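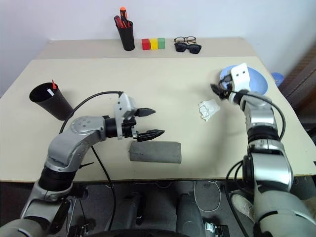
Figure 4. Table laid out for the tidy-up routine, both arms over the work area.

Section 5: Your First Tabletop Routine

Okay, arms are bolted down, the software is talking to them, and you've made it through the joint check in Section 4. Now we get to the fun part! I'm Chukwuemeka Onyeka, I wrote most of the Witik two-arm kit guide, and this is the section I rewrote more than any other. If you bought the kit through Mekuler, your menus may have slightly different colors, but the buttons are all in the same places.

We're going to set up a table, teach the arms where things are, and then run a glasses routine. Set aside 70 minutes the first time through. You'll get a lot faster.

5.1 Setting the table

1. Clear the work surface. Leave anything you don't want moved on the back strip, which the planner treats as off limits unless you tell it otherwise. I keep my screwdrivers in a cup back there, plus the red, yellow and green blocks.

2. Put out a few everyday things. A plate, a cup and a crumpled tissue make a good starter mix (the tissue is harder than you'd think, so don't get discouraged).

3. Leave a hand's width between objects. The fingers need somewhere to go when they open.

4. In the Hikach app, tap Table, then New Layout, and give it a name you'll recognize later. I have a whole list of layouts called "test" and I regret every one of them.

Note: A cup can be upright or on its side. If it's on its side, choose Lying Down in the object menu, or the arm will go looking for a rim that isn't there.

5.2 Checking the cables

5. Move each arm slowly by hand through its full reach and watch the black cable as you go. You want a loose loop at the elbow that never pulls tight.

6. If a loop drags across an object, re-clip it one notch higher and try again.

CAUTION: Keep your hands off the table whenever the status light is green. Feet too, if you sit close like I do. Stay clear of the base and any cords on the floor, and know where your stop button is before you press Run.

5.3 Running the glasses routine

7. Set an open glasses case near the middle of the table with the flap toward you. Lay a pair of glasses beside it on the right.

8. Tap Routines, then Glasses to Case. Pick Right Arm as the lead. The left arm will wait on its own side with its fingers open.

9. Set grip force to 2. Please don't go higher on a pair you care about! The scale runs all the way up to 9, and that end is meant for hard, solid things like blocks.

10. Press Run and let the lead arm come down over the bridge. If it comes down on a lens, press Stop, nudge the glasses so the bridge faces the case squarely, and start over from step 8. 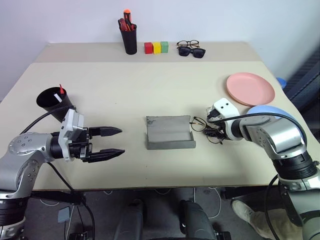 Figure 5. Right gripper over the bridge of the glasses, open case alongside.

11. When the arm stops, the app asks whether the grip looks good. Take your time here. Bend down and look from the side if you need to, then tap Yes or Retry.

Note: Spare glasses are fine on the back strip. Mine live there, a clear pair and some sunglasses, and the planner leaves them alone. If yours keeps picking the wrong pair, redraw the work area in Table, then Edges, and pull the back line toward you a little.

5.4 If something goes wrong

Arm stops short of the glasses: your table height is probably off. Redo the height check in Section 4.

Grip slips on thin frames: wipe the finger pads with a dry cloth. If they look shiny, swap them for the Olaniyan soft pads in the small parts bag.

App shows "No case found": open the case wider and press Rescan. Gray cases on a pale table sometimes take a second try.

Save your layout before you close the app. Section 6 picks up with the same table.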